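## Bowl and mixed-goods station, first month of running: staffing questions

**belt_and_brace** wrote:

Posting from the kitting side at Bundow. We put one arm on the returns sort in July, software by Perel, and it now handles open containers and soft packs. Before that, two people per shift did it by hand. Current rate is 605 items per shift against a target we have missed on 10 shifts. Both people are still here. One moved to exceptions, one to goods-in. I am after numbers from other sites on how the exceptions job gets graded, as ours is still on the old pay band.

**tallyroom** wrote:

Same band here, and I think it is wrong. Exceptions used to be a tenth of the job. Now it is the whole job, and all of it is the awkward stuff: foil packs, knitted gloves, plush, nested bowls. The easy picks were the rest between the hard ones.

**Nine_Gauge** wrote:

Disagree on grading. The operator clears a fault, re-presents the item and presses resume. We timed it at Belkadi and the median clear was 35 seconds. Physical load went down. Stainless bowls are the only item that still stops us regularly, mostly on the rim grip when two are the same size. 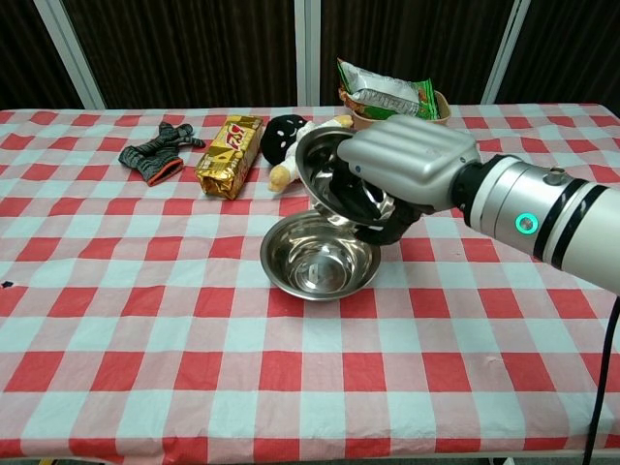
Who decides when a person steps in?

The shift lead sets the limit, and on our line it is 3 failed grips on the same item before the call light comes on.

**tallyroom** wrote:

Median clear time tells you nothing about the load. What is the gap between calls? If it is short and irregular, the operator can't do anything else and can't switch off either. Our people asked for rotation after two weeks.

**Nine_Gauge** wrote:

Fair point on the gap. We did not log it. Rotation is every two hours and I have had no complaints, but I have not asked formally.

**belt_and_brace** wrote:

We log it. Long quiet stretches, then a cluster whenever a mixed tote comes through. Sorting totes upstream would flatten that, but then goods-in does the work and the saving moves to a different line on the sheet.

**rustard_maint** wrote:

Rustard site, maintenance. Check who cleans the fingers before you settle the band. Ours was never written down, so the exceptions operator does it at shift change, unpaid until we raised it. It is in the job sheet now. The band has not changed.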